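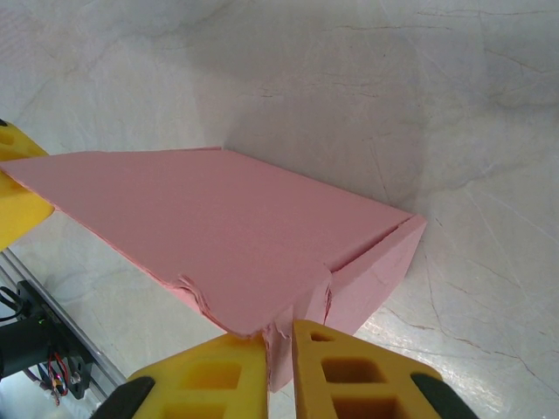

Hola a todos, sigo con lo de la vigilancia de redes en Nuvulholm, que el mensaje de ayer se me quedó a medias. El ayuntamiento me ha contestado por fin (¡5 semanas!) y reconoce que paga a Xenos por leer foros y cuentas públicas de vecinos. El contrato es el expediente 1434 y dura hasta marzo. Las páginas que me mandaron están como el borde de esa espuma rosa, hechas jirones: tachones por todas partes y párrafos que se cortan a la mitad. Aun así se lee que siguen 130 cuentas, y que entre los temas "sensibles" están las obras de Zaltholm y las quejas por el alquiler.

Alguien escribió en noviembre de 2019:

> Yo no le daría tanta importancia. Si lo publicas en
> abierto, lo puede leer cualquiera, también el
> ayuntamiento. En Dullach hacen lo mismo y no pasa nada.

Pues a mí me parece que leer y archivar son cosas muy distintas, y aquí hay fichas con nombre y apellidos. Ya me diréis qué hace una ficha mía en un cajón por protestar de las farolas. 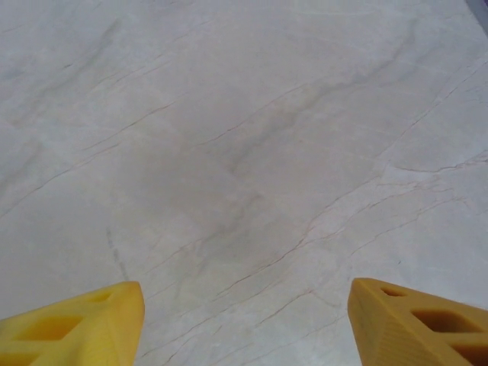
¿Puedo pedir que me enseñen lo que han guardado sobre mí?

Se pide por escrito en el registro municipal, con copia del DNI y citando el número de expediente. Guardad el resguardo sellado.

Si alguien recibe respuesta, que la reenvíe a la lista, por favor, pero quitando antes la dirección de casa.

Un abrazo y seguimos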